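right, thread on the library logins because I've had the same conversation with four people since breakfast

if you're staff or a student at Drultham you ALREADY HAVE free access to Hovari. all of it. the video courses, the exercise files, the certificates if you like that sort of thing. please stop paying for it out of your own pocket

it's under the library licence. has been since May. they sent one email with the subject line "Update to digital provision" so no wonder everyone missed it

how to get in: library home page, A to Z list, H, click Hovari, sign in with your normal uni login. do NOT go to the Hovari site and press sign up. that makes you a personal account and starts a trial and then they want your card

if you did already make a personal one with your uni email, you'll get an error that just says 551 and nothing else. very helpful. write to the library desk and ask for Saranya Chettiar, she can merge the two. mine took 17 minutes, she's brilliant

you keep your history when they merge btw. you don't keep your playlists. I had a lovely playlist

things I've used so far: the spreadsheet one (long, worth it), the one on recording lectures with a cheap mic, half of the intro to stats. skipped the presenting with confidence one after the bloke said "own the room" twice

Pai asked if alumni get it. no. current people only, you lose it when your login goes. recent grads get the summer and then it shuts off

Skevasville campus, yes you're included, whatever the sign on your help desk says. same login, same link. someone tell them to take the sign down

there's a cap on how many can be signed in at once, 3000 across the whole place. never hit it myself but Alistair Pringle reckons first week of term will be carnage so get your induction videos done early

if you teach: you can link straight to one video from your module page. use the share button INSIDE the player, not the adress bar. the adress bar link sends students to the sales page and they'll all email you. ask me how I know

captions are on nearly everything, transcript tab is under the video. you can search the transcript and click a line and it jumps there. best bit of the whole thing imo 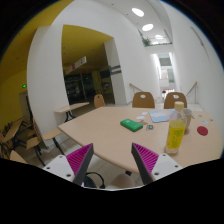 phone app also works but choose "sign in with your organisation", tiny grey text at the bottom. type the full library web address not just drultham. took me three goes

downloads for offline only work in the app, not on a laptop. they vanish after 40 days if you haven't gone back online. fine for the train

and if you paid for your own before finding this out, cancel it from the account page THEN get the merge done. other way round and the cancel button dissapears

licence is up for renewal next year and they look at the usage numbers so if you want to keep it, use it

ok going to get lunch, will answer replies after 2

oh and yes it does work from home, no VPN needed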